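Media, Speech and the State
Unit 8 handout: Online platforms and government requests
Instructor: Ea Skov
Posted December 17, 2021

Read this before the seminar. It covers the main points from the lecture and the terms you need for the response paper. The case is a teaching case, and the packet with the documents is on the course page.

1. What counts as a request

Governments ask online companies for two different kinds of thing, and students often mix them up. The first is removal: take down a post, close an account, drop a page from search results. The second is disclosure: tell us who wrote this, where they logged in, who they wrote to. Removal affects what readers can find. Disclosure affects what happens to the writer. A company may have a good written policy on one and nothing at all on the other.

Requests also differ in form. A court order names a law, a judge and a deadline. A letter from a ministry may name a law but carry no penalty. A phone call leaves nothing on paper – and in many countries it is the most common form. When you read a transparency report, check which of these the company counts. A report that lists only court orders can look very clean.
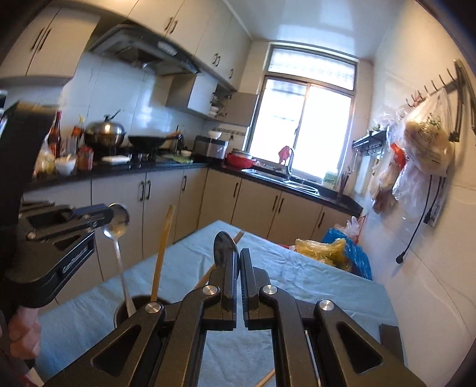 Local law matters too. A company with an office and staff in a country can be fined there, and its employees can be called in for questioning. A company that only serves the country from abroad faces blocking instead. That difference explains a good deal about why two firms given the same letter will answer it differently.

2. The Akach case

Akach is a search and news portal. Skodon is a smaller discussion site with no staff in the country. In March both received the same letter from the interior ministry. It asked them to remove 24 posts about a land protest outside the town of Phromma and to hand over the registration details of the people who wrote them. The letter gave them 8 hours to reply. It cited the public order law but had no court order attached.

Akach removed all the posts the same evening and put up no notice. Users who followed old links got a general error page. It did not say whether it had handed over any user data, and the documents in the packet do not settle the point.

Skodon asked for a court order. It left the posts up, wrote to the users concerned and published the letter with the names blacked out. The site was blocked inside the country two days later.

Points to look for in the packet:

The wording of the ministry's letter. Note where it says "request" and where it says "require".
Akach's terms of service, section 8. Does it allow removal without notice?
The statement by Amnuay Prasertsri, editor of a local paper that had its own articles listed in the letter.
The dates on the Skodon emails. One of them is out of order in the scan, so check the header.

3. Notice and error pages

Prasertsri's main complaint is about the error page. The paper's staff thought at first that their own server was down, and spent most of a night looking for the fault. Readers wrote in to ask if the articles had been withdrawn. A removal that looks like a technical problem is hard to appeal, as the writer may not learn that any decision was made.

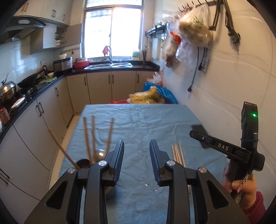 There are three common ways to handle notice. A company can tell the writer, tell the reader, or file a copy of the request in a public archive. Some do all of these. The argument against notice is usually that it puts staff at risk or that the law forbids it. You should ask for the exact rule in each case. Some laws forbid naming the official who sent the request and say nothing about telling the user.

4. Blocking

Blocking can be done by domain name, by address or by looking at the traffic itself. Domain blocking is cheap and easy to get around. Address blocking often hits other sites on the same server. Skodon shared its hosting with Cloncombe, a recipe and travel site, and Cloncombe went dark for the same users on the same day.

Response paper

Write 2 pages, double spaced. Pick one of the two companies and say whether its answer to the letter was justified on what it knew at the time. Use at least one document from the packet and cite it by its number. Do not retell the case. Hand in paper copies at the start of the seminar and keep one for yourself, as we will be trading them in pairs.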